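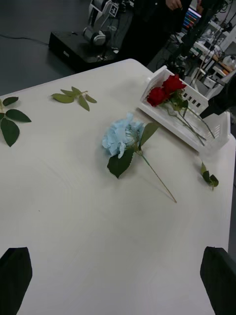 Page 117

Keeping artificial flowers clean

Lay the stems out on a bare table before you start, so loose leaves don't get lost. Red roses can go in a slotted plastic basket while you work on a blue hydrangea.

Dust each bloom with a soft, dry paintbrush, from the center out. Wipe the leaves with a damp cloth – no soap on fabric petals, as the dye may run. Push fallen sprigs back onto their stems, or save them in an envelope for filling out a thin bunch.

Efthymia Andreadis, Plemlow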